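26 June 2018, cookware bench

Back on the green pot. Notes are a bit of a jumble because I kept getting up to check the timer.
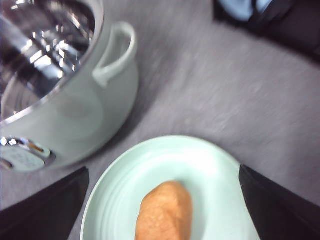 Do we need to take the enamel-style pots through the full stain test if the lining is stainless?

Only the inside can skip it. The outside still gets the turmeric and the tomato, same as everything else on the list, and the handles get done too.

OK so that's settled (I went back and forth with myself for most of the morning). The stain sheet was written for coated pans and it asks for a swab on "the cooking surface," and with a polished steel lining that tells us nothing. Turmeric wipes straight off steel. Pale green, though, is exactly the sort of color that ends up with a yellow ring people write in about, so the outside gets the whole treatment and I've crossed out the inside line on the sheet and initialed it.

What I like about this one: the inside is properly shiny, so you can see every streak after washing, and the rim is nicely rounded over where the steel meets the green. No sharp lip to catch a sponge. The looped handle is good too. I have big knuckles and the small Bredska saucepan drives me up the wall for that reason, I always end up touching the side of it with a towel bunched up in there. I can get three fingers through this loop in the thin mitt. In the thick mitt it's two and I don't love it. Wrote down "2, thick mitt" on the card, so don't go thinking that's a test number.

Handle pull: filled to the 40 oz mark, lifted by one handle, held it out while the kitchen timer ran down. Fine. Arm less fine. Did it again with the other arm so I'd feel it less tomorrow.

Dish soap comparison, the bit I'm supposed to be writing up. I've got the Eken soap and the Sandeo soap, both diluted in the same squeeze bottles, and I burned a spoon of milk onto the steel for each one. The Eken one lifted the milk faster but left a film that I could see when I tilted the pot toward the window. Rinsed twice, still there. A wipe with white vinegar took it off. Sandeo needed more elbow but rinsed clean the first time. I'd want to repeat that with the milk measured properly, I was scooping from the carton with whatever spoon was in the rack and the second spoonful looked bigger to me.

Please nobody use the green scrubber on the lining!! It's in the same caddy as the soft ones now and it shouldn't be. I've moved it to the drawer with the grill brush. The lining scratches in a way you don't notice until the light hits it, and then that's all you notice.

Water spots: left tap water to dry in the bottom overnight, in the other sample, the one with the dented box. White dots all over by this morning. Vinegar again, then dried with the flat-weave towel. The waffle towels leave lint on the steel, so those are for hands only as far as I'm concerned.

Things about the outside finish. It's smooth, somewhere between matte and satin, and it shows greasy fingerprints less than I figured it would. Olive oil thumbprint came off with a damp cloth. Tomato paste smear has been on since before lunch and I'm leaving it until I go home. Turmeric goes on next, right below the handle where drips would run anyway.

Oven: put the oven-safe label question to Hong in March and the answer was 400 for the body with the lid off. Our oven runs hot, the thermometer on the middle rack said 345 when the dial said 325, so whoever does the oven part needs to go by the thermometer and ignore the dial. I've taped a note on the door. Last time I taped a note on that door it fell behind the stove, so I used the blue tape.

Storage gripe while I'm at it. The shelf under the bench is too shallow for anything with handles on the sides, so the pots end up turned at an angle and then they rub. Found a gray scuff on one of the cream lids that I'm fairly sure came from that. Felt circles between them for now. We're nearly out of felt circles.

To do:

- turmeric under the handle, check tomorrow first thing
- milk test again, level teaspoons this time
- vinegar refill (the gallon is behind the paper towels)
- felt circles
- new line on the stain sheet for steel linings
- wash the squeeze bottles, they smell like lemon and I can't tell which is which without the tape

Tomato came off with warm water and the soft sponge, no mark that I can find. Timer's going, soup's mine.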